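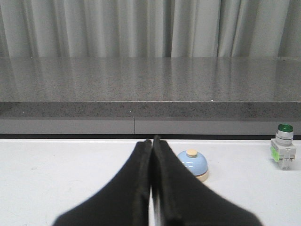 Is the Prastel worth saving with the gearbox in that state? Worth another month of evenings, provided the layshaft bushes are the only thing eaten.

2019-02-27. Stripped the box again. Samira Nimri says I now do it faster than I change my socks. Second gear has two teeth rounded off and the selector fork is bent, presumably by the same previous owner who sealed the case with what looks like bathroom caulk. Scraped for an hour.

Bushes: Benítez wants 400 for a set, plus shipping, plus a tone of voice. Pascual Ocampo thinks the ones from the later Jendero twin will go in if we take a hair off the outside.
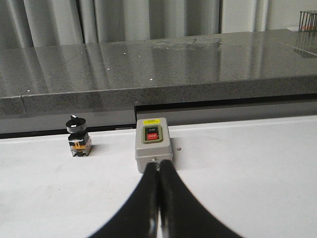
He thought the same about the Jendero clutch plates, and those are now a wind chime. Will measure before I let him near the lathe.

Magneto off for rewinding. Spark was fine on the bench cold, gone after four minutes warm, so it's the coil or the condenser and I'm paying for both.

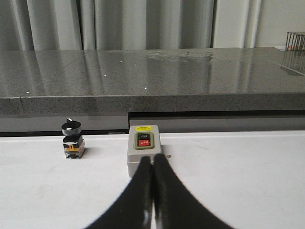 Meanwhile the tank has had its second coat of liner and still weeps at the left seam. Drained it into the green can, labeled the can this time.

The Bustosar run is in June. Some 3000 feet of climbing and I have three good gears. Ask Samira about the fork. Order gasket paper.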